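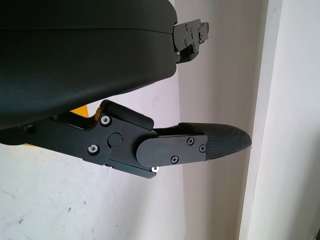
Morning everyone, thanks to Obinna Abubakar for having me. Say hello to the Wedolis lot at the back. Check the mic's on!

My bit is about wooden cubes and the table you put them on. I've got 40 minutes and I'll try to leave a bit for questions (I never do, sorry).

Start with the tabletop. I'm a white table person, matte if you can get it. Shiny white is a pain, you get the ceiling lights bouncing back at you all day. Tell the Lawal story, the short version. In July I went through more than 50 cubes with a bit of fine sandpaper, just softening the edges, and I'd do it again tomorrow. They feel so much nicer!

Pause, water.

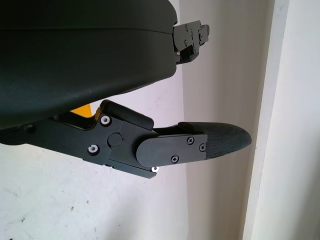 So, colour. Mustardy yellow is my favourite on white, it's warm and you can find it at a glance. Pale colours I've given up on. Ask for hands up: who still owns a cream one?

Next thing, how many to put out. I like three, with plenty of table between them. If you tip the whole box out you spend the morning picking cubes off the floor, and I speak from experience.

Then tidying up: box, lid, shelf, wipe the table. Mention the Bimine boxes if there's time.
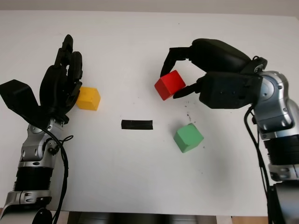

Three coloured cubes, one lifted, and a short black strip on the white table.

Questions. Slides go round on 1st August.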